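Workshop notebook – Dulham, back room

June 27, 2020

Clearing the white table today. It has been the place where everything gets put down since April, and Mei needs the full top for laying out the Solwood drawings. They are nearly 2000 mm long when unrolled, so half a table is no use to her.

Rule agreed with Demetrius Gallagher before starting: food wrappers, cups and packaging go in the bin, tools and electronics stay on the table until their owner has moved them. Anything that might be a part goes in the parts tray and gets looked at later. We lost a Walora bracket last time by being too quick.

Packaging first. It is light but takes up all the room. Card and blister packs fill a bag long before there is any weight in it, and the bag then slides down inside the bin. Folding a good length of bag over the rim helps. The bags are the thin blue ones, 30 litre, and we still have most of the roll.

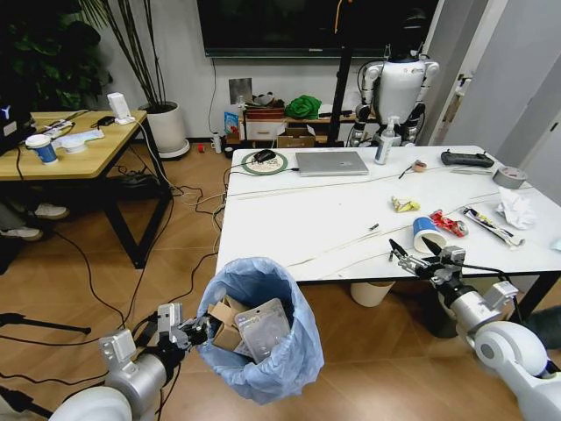

Check the table for small metal before wiping. Screws go under the cloth and scratch the top, and there are already two long marks from the spring. Any loose screw goes in the tray whether or not it looks like one of ours.

Sweets wrappers are the main nuisance. They are too light to sweep and they stick to the cloth if there is sanitiser on it. Pick them up one at a time, then the cups, then wipe. Cups should be checked before they are tipped into the bag – Demetrius keeps washers in paper cups and doesn't label them.

Cables: leave where they are until the laptop has been moved, then coil and tie. Don't pull them across the table to make space. I did that in April and took a full mug over the edge with them.

Cardboard. Boxes with a delivery label should have the label copied into the goods-in book before they go out. The Bălan order is still short and the supplier wants the number from the carton, which we could not give them because the carton had gone. Flatten if there is time. If not, small boxes go in first and the trays and plastic go down the side.

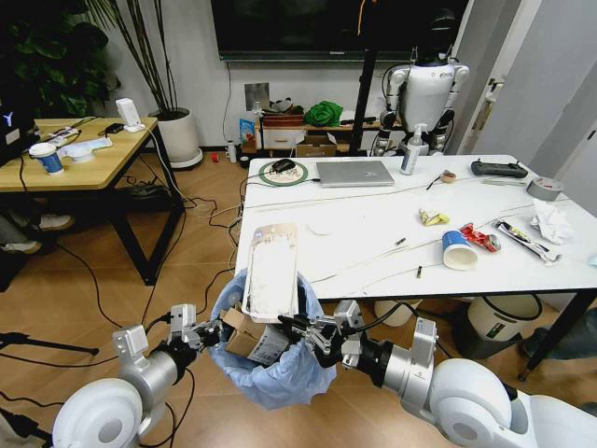
Bag capacity is the thing to sort out. A stiff tray standing on end takes up half the opening and the next item has nowhere to go. I would sooner tie off a bag early than press it down, as the thin ones split at the seam. They come in packs of 100, so there is no need to save them. Mei Blackwood suggests a separate crate for rigid plastic and I think she is right. There is room for one along the wall.

Keep out on the table for now: laptop, mouse and mat, tape, sanitiser. The tape should really live on the hook by the door but it gets used at this end more than anywhere else. Tissues are always rubbish, no need to ask. 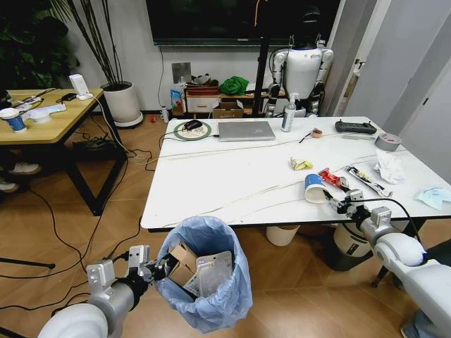
Low shelf under the television not started. It wants a proper sort and some of the boxes may be empties. Same for the other table on the left, though there is less on it.

To do:
– crate for rigid plastic
– empty the parts tray and return screws to the drawers
– ask Demetrius about the cups
– cable ties, small
– tell Mei when the top has been wiped down so she can bring the drawings through

Goods-in book is back on its string. Please leave it there.

Recent entries
Solwood drawings: paper sizes and storage
Bălan order, what came and what didn't
Walora brackets, second batch
Drawer labels, back room
Sharpening the small chisels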